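Minutes of the Stuvbridge Heating Oil Buying Group, April meeting, upstairs at the Lusen Rooms

I'm doing the minutes again, so apologies in advance for my typing (and for the bits where I was talking and couldn't write at the same time). We started at half past seven, once the chairs had been brought through from the other room. Last meeting's minutes were agreed with one correction: the lane that the small tanker can't get down is the one behind the chapel, and I'd put the one beside it. Sorry to everybody on the lane beside it, who can of course have a delivery whenever they like!

**Spring order**

We've got 53 households in for the spring order, which I'm really pleased with, as plenty of people told me in the winter that they'd be running their tanks down and waiting for summer prices. I rang three suppliers on Friday morning. Unden came out cheapest per litre, Mohamedi were next, and the third never rang back, so I've stopped counting them as interested. Unden will only hold their price until noon the next day, though, and that caused the longest discussion of the night.

Some of us felt I should just be allowed to say yes on the phone. Others didn't want to be signed up to a price they hadn't seen, and I do understand that, it's a lot of money going out in one go. We settled on this: everyone gives me a top price when they put their order in, and if the quote is under it I say yes for them, and if it's over I leave them out and text them. Agreed by a show of hands, with two against.

**Small orders**

This came up last time and we ran out of evening. Both suppliers want 500 litres as a minimum, and we have several members with little tanks, or who can't find the cash for that much at once. I asked Mohamedi whether they'd drop 200 litres at a time if the houses were next door to each other. They said they'd think about it, and then said yes, but with a delivery charge of £15 for each stop. Mixed feelings in the room! Still, it beats going to the garage with cans, which at least one household has been doing since February.

I'm to write to Mohamedi and ask if the charge could be per street. I'll do it this week.
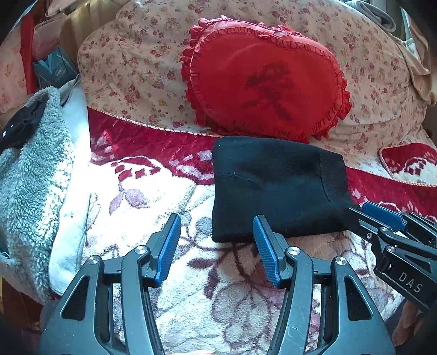
*Gripper over a patterned blanket, jaws open, with a second one to the right*

**Tanks and gauges**

We had a good long natter about gauges. Mine has said half full since I moved in and I've taken to using a dipstick, and it seems I've got company. Please, please check your level by hand before you give me a figure. In the last round one tank took a good deal less than had been ordered, and the driver had to stop the pump and redo the ticket on the doorstep in the rain.

Also, if your tank is a single-skin one and getting on a bit, the driver is within his rights to refuse to fill it if he doesn't like the look of it. Somebody asked if the group could get a discount on replacement tanks. I don't know, but I'll ask Unden when I ring about the order.

**Heat pumps, and whether we talk about them**

A member wanted to know if we ought to have an evening on coming off oil altogether. I thought this might get heated (no pun intended, it got one anyway) but most people were curious. The worry is mainly our older stone houses and what it would cost to run one in January. We agreed to have a session in the autumn with somebody who has lived with one through a winter, and no salespeople. If you know of such a person, send them my way.

**Money**

The kitty stands at £200 after paying for the room and the phone top-up. I suggested we skip the joining fee this year and that went through without a murmur, funnily enough.

**Any other business**

- The leaflet still has last year's mobile number on it. I'll reprint it.
- Parking at the top end on delivery day: please keep your cars off the verge side until the tanker's been.
- Gate codes. If yours has changed, tell me before the order goes in and not when the driver's sitting outside it.
- The key for the urn is missing again.

Orders and top prices to me by text or through my door. We finished at ten past nine, and the next meeting is in June, same room, same time.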